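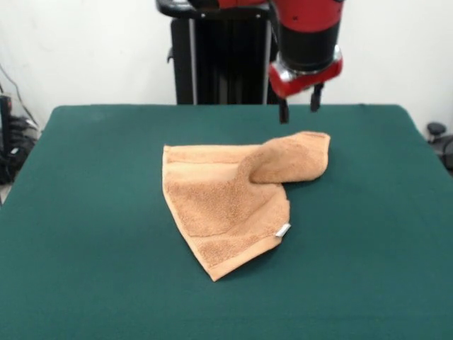 Household linen has been a regular subject of this journal since January, and the hand towel has received less attention than it warrants. Readers in Duvthorpe have asked for guidance on folding small towels for the guest bathroom, and the method set out in this post is the one in use at my own residence. A surface covered in cloth is recommended for the task. The orange towel on the green cover has a flap turned back over itself, and a fold of that kind should be opened out fully before any further folding is attempted. The woven border is a useful guide, as it lies flatter than the looped pile and shows readily whether an edge is straight.

The towel is to be placed with its shorter edges to the left and right. It is smoothed from the centre outward with the palm of the hand, then folded in half so that the borders meet. A second fold in the same direction produces a narrow strip, suitable for a rail. For shelf storage, the strip is folded once more across its length and stored with the rounded edge facing outward. 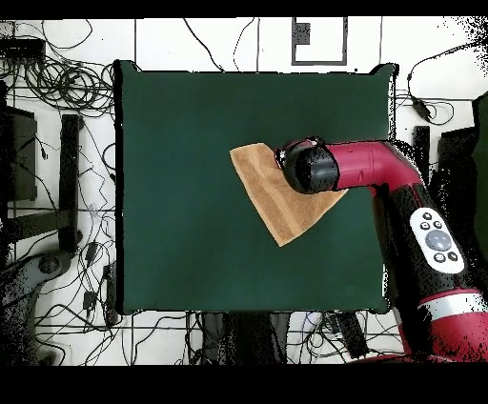 Corners require particular care. Where one corner is drawn across ahead of the other, the towel will take on a slant that further folding cannot correct, and it is preferable to begin again. Thicker pile is more forgiving in this respect than a thin weave. The Moges towels reviewed on this site last winter hold a crease well; the Grimow range, although softer, tends to spring open and is better rolled.

Fabric softener is not used in this household, on the grounds that it reduces absorbency. Towels are dried on the line wherever the weather permits and are folded the same day.

A further post will address bath sheets and the arrangement of the Brotness linen cupboard, including the colour of shelf lining.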